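4.2 Storage habits and fruit waste in shared kitchens

The household survey drew 492 replies. Of these, 397 gave a complete account of what was bought, eaten and thrown away over the two-week diary period, and only those are used in this section. The remainder had gaps in the diary or did not return the second sheet.

Bananas were the item most often thrown away whole. Apples were the least likely to be wasted, even in homes that bought them in large bags. Small citrus fell between the two. Long green vegetables such as spring onions and beans were recorded under a separate heading, as many households used part of a bunch and threw away the rest, and the diary sheet asked only for whole items. We return to this in Section 5.

Where the fruit was kept mattered more than we had expected. Households that kept fruit in an open bowl or basket on the worktop reported eating it sooner than those that used a cupboard or the bottom drawer of the fridge. The difference held after we took account of household size, but it was weaker in flats shared by unrelated adults. Jacobs (working notes, May) suggests that in shared flats the fruit on the worktop is often of unclear ownership, and that people leave it alone out of politeness. Our interviews give some support to this. One respondent in the Mundel district said that she had watched a bunch of bananas go black over a week because each of the four tenants thought it was somebody else's.

Mixed storage was common. Most respondents put bananas in with other fruit, and few had heard that this might speed up ripening. Among those who had, the usual source was a relative. The leaflet handed out with the Dunik vegetable box, which advises keeping bananas apart, had been read by 70 of the respondents, and we found no clear sign that reading it changed what they did.

Container type was coded as solid bowl, open basket, bag or none. Wire and woven baskets were placed in one group. The coding was done by Willy Jacobs from the written answers, and a second reader checked 300 of the entries. Disagreements were mostly over shallow trays, which we finally coded as bowls.
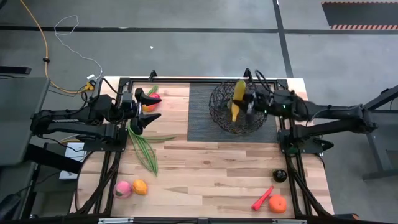
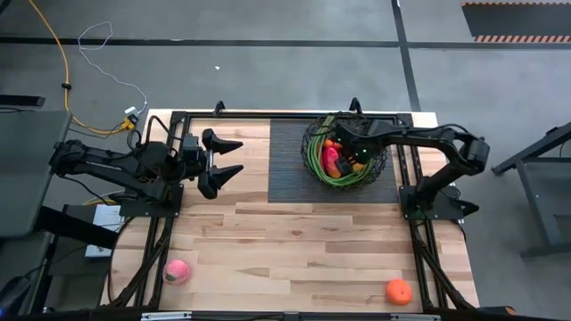 Figure 3. Wooden tabletop. First picture: apple, small orange fruit, banana and wire-mesh basket, with long green stalks on the table.

Reading time: 3 minutes

The open basket group reported the lowest share of bananas thrown away, followed by the solid bowl group. Fruit left in its bag did worst on every measure. We would be careful about reading this as an effect of the container alone. People who unpack their shopping into a basket may also be people who plan meals, and the diary did not ask about planning. The follow-up study in Tiêu will include a short set of questions on this point.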